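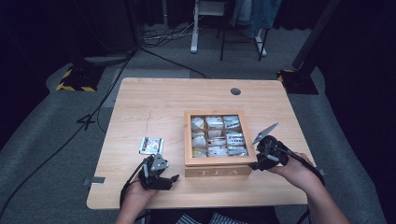
Last edited by csurdu on June 15, 2023. Reason: added firmware version and cable part

Bench Cells and Tooling > Handheld Grippers > Maintenance

Left handheld does not return to zero width after a session (Pusteck pair, black fingers)

csurdu
Cell is a seated tabletop station with two Pusteck handhelds, one per hand, both cabled. Current task is the tea box: operator braces the box with the right unit and handles packets with the left. Thin wrappers, so a small error in jaw width matters.

Symptom: I zero both units closed at the start. After a block of recordings the right one closes to zero again. The left one closes to 0.6 mm, sometimes 0.9. By eye the fingers are shut. If I re-zero, it holds for a while and then drifts the same direction. It has never read negative.

Done so far:
Swapped the ports on the hub. Error stayed with the left unit.
Swapped the encoder cable for a new Estska one. No change.
Firmware is the April build on both.
Wiped the rail and the slider with a dry cloth.

I would like to know whether this is the encoder, the carriage or the fingers before I open the unit. Opening it means redoing the camera offset as well, and I would prefer to do that once.

Corina Surdu

hallsensor_4
Encoder magnet. On ours it was glued, and the glue line let go at one end. The reading walked in one direction until the magnet hit the pocket wall, then stopped. Check whether your error has an upper limit.

csurdu
Highest I have logged is 0.9, so there may be a limit. I have 51 closing values from the left unit and they are not evenly spread. Most sit near 0.6, then a smaller group near 0.9, very little between.

hallsensor_4
That is what a loose magnet does. Two resting positions.

brightwork
It is also what a finger with play in its mount does. Two positions, one for each side the load comes from. I would not open anything yet. Close the jaw, hold the body, and push the left finger sideways with a thumb. If the reading does not change and the finger does, it is the mount. The encoder is on the carriage, so it cannot see the finger move.

hallsensor_4
By that logic the encoder would not report the error either.

brightwork
It would. The zero was taken with the finger square. If the finger later sits toed in, the tips meet before the carriage gets to its end, and the carriage stops short. Reading is positive, never negative. That matches the first post.

csurdu
Thumb test: I can feel a slight tick on the left unit, on one finger only. Reading steady while I do it. Nothing on the right unit.

I have asked Delia to look at the pads with the wrist camera, because the rubber has not been changed since the cell was set up.
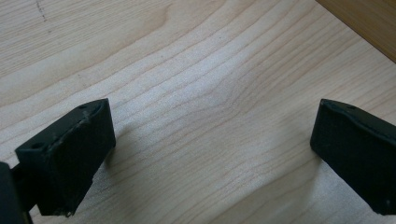

Posted by Delia Grecu, tooling bench, Pristora

Taken over bare board with the jaw open and the fingers held just clear of the surface. My notes:

The finger on the left side of the view has light scuffing along its upper edge and on the top face. The lower rim is uneven and has a few pale specks of wear. The other finger is in better shape. I see one small pale speck near the lower corner of its front face, which could be debris.

A worn rim on one finger and a mostly clean one opposite means that they are not sharing the contact. My guess is that the worn one sits low and drags when the operator slides a packet toward the table edge.

The holes in the top faces are visible, but the depth is not. I would not conclude anything about the fasteners from a picture. They need a driver on them.

brightwork
Agree on the fasteners. What torque do you use?

dgrecu
Hand-tight with the short key, then a small amount more. The Costache fingers are softer than the stock ones and the holes deform if you go further. I have no number I would defend.

torque_or_nothing
Then that is your problem. A soft finger with no insert will creep under the head whatever you do, and "a small amount more" will be different for each person on shift. Put a washer under the head and use a preset driver. We set ours once and put it on the 6-week check.

dgrecu
A washer does not fit in the recess on this version. I tried.

torque_or_nothing
Open up the recess.

dgrecu
I am not going to remove material from the part that is already too thin there. If it needs an insert, it should be printed with the pocket for one.

hallsensor_4
I still want to see the magnet ruled out. The thumb test shows that there is play. It does not show that play accounts for 0.9.

brightwork
Easy way to separate them. Take both fingers off and close the bare carriage against its own stop. Do it 9 times, with a knock on the body between closings. If the bare carriage repeats, the encoder side is fine. You do not have to open the housing or touch the camera.

csurdu
Did this with fingers off. Spread on the left unit was under 0.1 over all of the closings. Right unit the same. I also tried it with the unit upside down.

hallsensor_4
Fine, it is not the magnet.

csurdu
Next I put the fingers back with fresh screws, zeroed, and ran the packet routine for one block. Closed reading afterward was 0.1. I swapped the two fingers on the left unit side for side before doing it, so that the worn rim is now on the other carriage. That may be hiding something and I know it is not a clean test.

dgrecu
It is not. You changed the screws and the position together. If it drifts next week we will not know which one bought us the time.

csurdu
Noted. I have new fingers on order and will put those on with the same screws, no swap, and log it separately.

cable_minder
Different subject, same station. In the first picture the left cable goes down past the near edge of the table and the right one trails off toward the corner. How are they strain relieved? On our rig a cable hanging off the front pulled on the unit every time the operator reached forward. Small steady load, always the same way. You have a grommet hole toward the far side of the table. I would run both through that.

brightwork
I would not. From the far side the cable crosses the work area and you will be dragging it over the box lid. Front exit is correct for a seated operator. It needs a fixed point and some slack, that is all.

cable_minder
We use the rear hole and have no trouble with dragging. Our table is shallower, though.

csurdu
There is a clip on the chair arm on the right side. The left side has none at present. I had not connected that with the left unit being the one that drifts. I will add a clip and leave a loop at the wrist.

torque_or_nothing
The cable hangs from the body. It does not load the finger screws.

cable_minder
It loads the hand, and the operator corrects for it by leaning the tip on the table. Look at the rim wear.

dgrecu
Possible. I would want to see the rim on a new finger after some use with the clip fitted, and again without it. For now the check sheet for this cell reads as follows, and anyone here is free to copy it.

Before the first recording: close both units empty, record the value, then zero.
Thumb test on each finger, jaw closed.
Look along the lower rim against a light surface. Replace the finger if the edge is broken, leave it if it is only scuffed.
After the last recording: close empty, record the value, do not zero.
If the closing value is over 0.4 mm, remove the fingers and do the bare carriage test before anything else.
Cables: loop at the wrist, clip on the chair, nothing lying across the box.

hallsensor_4
Why not zero at the end too?

dgrecu
The end value is the only record of what happened during the block. If someone zeroes first and writes it down second, it is gone – we lost a good part of the early data on this fault that way.

torque_or_nothing
Add the driver setting when you have one.

csurdu
Will do. New fingers have arrived, and they have the insert pocket, so the recess question may be closed. Fitting them to the left unit after the current block. I will post closing values for both units when I have the same count as last time.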